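So, Thread. Ich hab seit März ein Handgreifer-Set von Grullex hier rumliegen und werde ständig gefragt, ob sich das lohnt. Also schreib ich's jetzt einmal auf und verlinke dann nur noch hierher 😅

Was man kriegt: zwei Greifer, zweifingrig, mit der Hand zu führen, Kamera dran, Ladeschale, Koffer. Dazu ein Zugang zur Software, in der die Aufnahmen landen und sortiert werden. Man macht eine Aufgabe mit den Greifern vor, und daraus lernt später ein Arm. Der Arm ist NICHT dabei, das überlesen erstaunlich viele.

Preis: 2496 Euro für das Set, 3665 Euro mit einem Jahr Software und Ersatzteilpaket. Ich hab das große genommen und würde heute das kleine nehmen. Vom Ersatzteilpaket hab ich bisher genau eine Tüte aufgemacht (Kabelbinder, die hatte ich vorher auch schon im Haus, danke).

Verglichen hatte ich vorher mit Imeck und Akodari. Imeck ist deutlich leichter, aber die Backen waren mir zu rund, da flutscht alles Dünne durch. Bei Akodari hab ich sechs Wochen auf ein Angebot gewartet und dann aufgehört zu warten.

Aufbau ging schnell. Die Anleitung ist auf Englisch und stellenweise sehr knapp, Schritt 4 (Backen ausrichten) hab ich dreimal gelesen und dann doch ein Video gesucht. Wenn die Backen nicht parallel stehen, merkt man das bei Kartons gar nicht und bei Stoff sofort.

Womit wir beim Thema wären: Stoff! Deswegen hab ich das Ding ja überhaupt gekauft. Becher umstellen kann inzwischen jeder, ich will Wäsche. Handtücher, Spültücher, irgendwann T-Shirts, aber da bin ich noch lange nicht.

Erste Woche war furchtbar. Man hat ja plötzlich keine Fingerspitzen mehr, nur zwei Platten, und die Kante vom Handtuch liegt natürlich immer da, wo man gerade nicht hinkommt. Ich hab geschwitzt wie beim Umzug und am Ende vier brauchbare Durchgänge gehabt.

Was mir dann geholfen hat: am Saum greifen und nicht irgendwo mitten in der Fläche. Klingt banal, aber mit den eigenen Händen greift man einfach irgendwo rein und schüttelt, das geht hier nicht. Und langsamer werden, viel langsamer, als man denkt.

Frottee geht übrigens ganz gut, Fleece ist zickiger, der beult sich beim Zusammenschieben und dann hat man einen Knubbel zwischen den Backen, wo man eigentlich eine Kante wollte. Ich übe trotzdem am liebsten mit dem Fleecetuch mit den Hundegesichtern, weil ich am Muster schneller sehe, wie rum es liegt. (Und weil es gute Laune macht, seien wir ehrlich.)
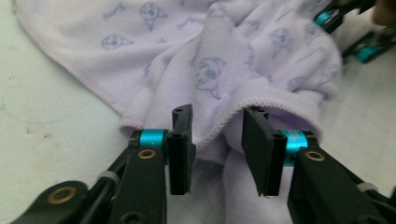

Zur Verarbeitung: fühlt sich solide an, nichts wackelt, auch nach Monaten nicht. Was mich nervt, ist das Gewicht. Nach einer Stunde mit beiden Greifern merke ich die Unterarme, nach zwei Stunden hör ich freiwillig auf. Eine Handschlaufe wäre schön, Grullex, falls ihr mitlest!

Die Software ist so mittel. Hochladen läuft zuverlässig, aber schlechte Durchgänge aussortieren ist eine Klickerei. Ich will eine Taste am Greifer für „das war Mist, weg damit“. Gibt's nicht. Ich sag's stattdessen laut und lösche abends von Hand.

Support: einmal gebraucht, Antwort am nächsten Tag, freundlich, Problem gelöst. Da kann ich nix meckern.

Also kaufen? Wenn ihr mit weichen Sachen arbeiten wollt und zwei Hände braucht: ja, das kleine Set. Wenn ihr nur mal gucken wollt, wie das so ist, dann leiht euch erst was. Holmgren verleiht Greifer tageweise, hab ich selbst noch nicht gemacht, hätte ich aber machen sollen.

Fragen gern drunter, ich antworte heute Abend. Und wer einen Trick für Spannbettlaken hat: bitte, bitte melden 🙏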